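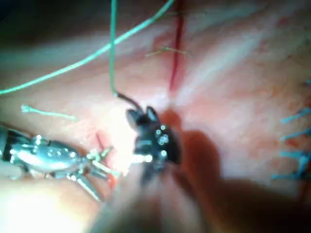 Ticket 57: Thread tracker swaps strand identity near the jaws

Component: perception / suture tracking
Reported by: Jana Kettler
Opened: November 2, 2024
Status: fix in review

Summary

On the Drokus build, the tracker loses the green strand that runs down to the black instrument and picks it up again as the long diagonal one. The planner then gets a grasp point on the wrong thread. The blue tails on the right are labelled correctly throughout.

Steps to reproduce

1. Load the tissue sequence in Zisa and start playback at frame 45.
2. Turn on the strand overlay and the instrument mask.
3. Step forward until the swap shows in the log. On my machine it comes at frame 87.

Expected: two green strands, two IDs, both kept.
Found: one ID jumps, the other is dropped and a new one is created.

Log entry 1

Checked the colour threshold first. Both long green threads separate well from the pink tissue, so segmentation is fine there. The short cut piece lying to the left, above the silver instrument, also gets an ID of its own. Harmless, but it should be filtered by length.

Log entry 2

The last bit of thread above the black instrument is a short dark curve and fails the green test. The tracker ends the strand where the green stops, finds a gap before the jaws and tries to close it with the nearest free end. Widening the colour range brings in the instrument housing – not usable.

Log entry 3

Glints on the silver wrist were adding false end points. Raised the mask margin by 2 pixels and they went away. The swap remained. The pale thread across the dark red line is still missed on most frames; moved to a separate ticket, as it needs better contrast handling.

Log entry 4

Changed the joining rule in the Wendt module. A gap may now be closed only if the direction of the strand agrees on both sides, and dark pixels next to the mask count as unknown instead of background. Replayed from frame 45, no swap. Planner output is stable and the grasp point stays on the right strand.

Open points

Blurred areas low in the view still give weak edges. Needs a run on the Fulthorpe set before merging. Please leave the old joining rule behind its flag until then.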